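## 4. Recording Garment-Folding Demonstrations

Applies to the Clillurora handheld gripper, recording software as installed for the Donati folding study. Read Section 3 (calibration) before starting. A calibration older than the last finger change is not valid.

### 4.1 Before the session

1. Charge the battery fully. Recording stops without a warning tone when the charge runs out.
2. Wipe both finger pads with a dry, lint-free cloth. Do not use alcohol on the pads.
3. Close the fingers completely, then open them to the stop. The width readout must return to zero when the fingers are closed again. If it does not, repeat the procedure in Section 3.2.
4. Check the pivot bolts on the linkage arms by hand. Tighten any bolt that turns.
5. Start a new session and enter the site code, the operator code, and the garment class.

> **Caution:** Keep hair, jewelry, and loose sleeves away from the linkage while the fingers are moving.

### 4.2 Placing the garment

Demonstrations are recorded in occupied homes, on the surface where the operator would normally fold laundry. The policy is trained on the wrist view alone, with no fixed overhead view, and it has to tolerate ordinary backgrounds. Do not clear the room. Remove only items that lie on the garment or would be dragged by it.

1. Lay the garment on the surface in the start state listed on the session card.
2. Hold the gripper above the garment with the fingers open until the tracking light stays green.
3. Move the gripper slowly over the full length of the garment once. This pass is used for mapping and is trimmed from the demonstration.

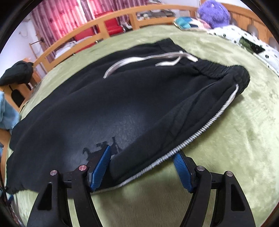 Grasp labels are assigned by garment edge, and the label is entered before the fingers close. Use the code for the outermost edge that the pads will hold, even if a second layer is caught behind it. Trim, piping, and cords count as part of the edge they run along. With the black sweatpants, the right pad touches the gray cord that runs down from the waistband, so the contact is entered as EDGE-LONG and the cord gets no code of its own. Drawstrings are treated differently: a loose drawstring tail is coded STRAY if it enters the grasp, and the attempt is repeated.

### 4.3 Recording a demonstration

1. Press the record button once. Wait for the short tone.
2. Approach the edge with the fingers open. Keep the wrist angle constant during the last part of the approach.
3. Close the fingers until the pads hold the fabric. Do not squeeze further. Excess closing force distorts the width signal.
4. Lift, carry, and release in one continuous motion.
5. Withdraw the gripper and press the record button again.
6. Accept or reject the demonstration on the handset. Reject it if the free hand touched the garment after the first grasp.

**Note:** A failed grasp followed by a successful one is a valid demonstration. Accept it and set the RETRY flag.

### 4.4 Data check

Run the check at the end of each session, before leaving the site. It reports tracking loss, dropped frames, and missing labels. Demonstrations with tracking loss during a grasp are excluded automatically.

In the June collection at the Mendton and Skovetano sites, 1455 demonstrations were recorded and 1273 passed the check. Most exclusions were caused by tracking loss over dark fabric held close to the lens. For black or navy garments, raise the gripper between attempts so that the surroundings fill more of the view.

### 4.5 Limits of the method

- Contact force is not measured. It is estimated from finger width and should not be reported as force.
- Layer count in the grasp cannot be recovered reliably from the wrist view.
- Garments longer than the operator's reach need two sessions with a shared garment ID.

Upload procedures are given in Section 5.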